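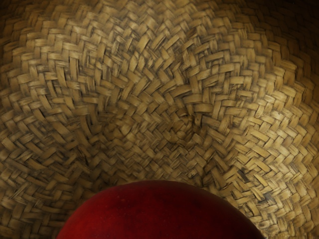
Skamska Basket Scene
Simulated wrist-view test for comparing grippers, arms and cameras

Skamska is a small rendered scene with one job: a single red fruit in a shallow straw basket. We built it to compare grippers, and it has become our favorite place to compare cameras too! Load two camera setups, run them side by side, and you get matching views of the same basket to argue over.

The straw is the fun part. Fine woven texture shows up every weakness in a low-resolution stream, and the walls of the basket drop off into real darkness, so you learn fast how a controller copes when half its view is shadow.

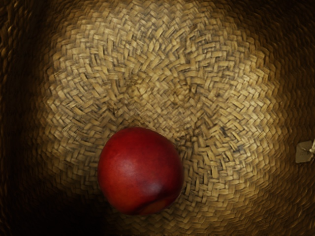
Downward view into the basket, with deep shadow to the lower left of the fruit.

What's in the download:
The basket scene, with 956 saved starting poses
Gripper models: Qin two-finger and Arik soft three-finger
Mounts for wrist and overhead cameras
704 logged runs from our own bench, failed grasps included

We've had a great time with the Arik on this one. It is slower to close than the Qin, but it forgives a sloppy approach, and in a curved basket you get plenty of those. The Qin wins when the camera is well placed — move the mount a little and the gap shrinks.
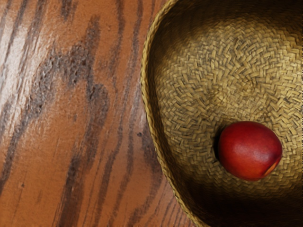 Basket rim, woven floor and varnished tabletop from overhead.

Try the rim views early. Glossy wood next to woven straw is a good check on exposure settings, and the reflection on the table has fooled more than one of our depth filters.

Runs with the Ustton controller, version 50 or later. The February update adds a second basket and brings the pose set to 1,050.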